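Fruit sorting (household)

Fruit sorting is the small domestic job of taking shop-bought fruit out of its bag, looking it over and deciding where each piece should live. I've been writing entries for this household encyclopedia for 9 years now, and it's still the one I get the most letters about, so I've rewritten it from scratch (the old version was mostly about apples, sorry!).

Origins and names

In my family it was simply "doing the bag". Cuiping Meng, who edits the kitchen entries with me, grew up calling it "plating", and we argued for ages about which name should go at the top. Readers in Tirnby say "turning out", which I rather like, though I've never heard it anywhere else. The job must be as old as markets, but the carrier bag changed it a lot. A basket lets you see what you've got, while a bag hides the soft one at the bottom until you find it with your thumb.

Usual method

Most people I know tip the fruit out onto a table and flatten the bag underneath as a sort of mat. It catches any grit or leaf, and you can fold the whole lot up afterwards and shake it over the bin. A plate goes next to it, and the fruit moves over a piece at a time. Pick each one up, turn it round once, press gently near the stem, and put it down. Oranges are lovely to begin with because they're tough and don't mind being handled.

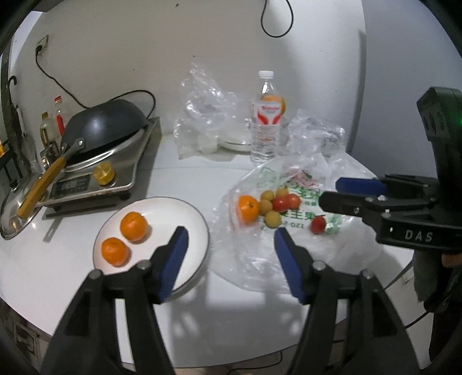
Then there's the question of what goes with what. Citrus keeps perfectly well in company, so I'm happy to pile oranges on a plate with other small round fruit. Tomatoes I keep apart, stem side down and out of the fridge, at least until they're fully ripe. They are fruit, botanically speaking, and they nearly always come home in with the rest, so I've stopped fighting about whether they belong in this entry. Guangming Jin wrote to say they should have one of their own. They do, Guangming, it's under "Tomato, keeping of"!

Plates and bowls

A bowl looks generous but the bottom layer gets forgotten. A plate holds less, and you can see every piece on it, which suits a small household (there are 2 of us in mine). I use a flat dinner plate with a bit of a rim, enough to stop an orange rolling off when somebody bumps the table.

Regional habits

Li-hua Tam tells me that in Dendavska the bag is rinsed, hung up and used again for the next trip, and I've started doing the same. In Jarnska they leave the fruit in the bag with the top open, and sort it only when guests are due.

See also: Citrus, storing of; Carrier bags, reuse of; Table, clearing the.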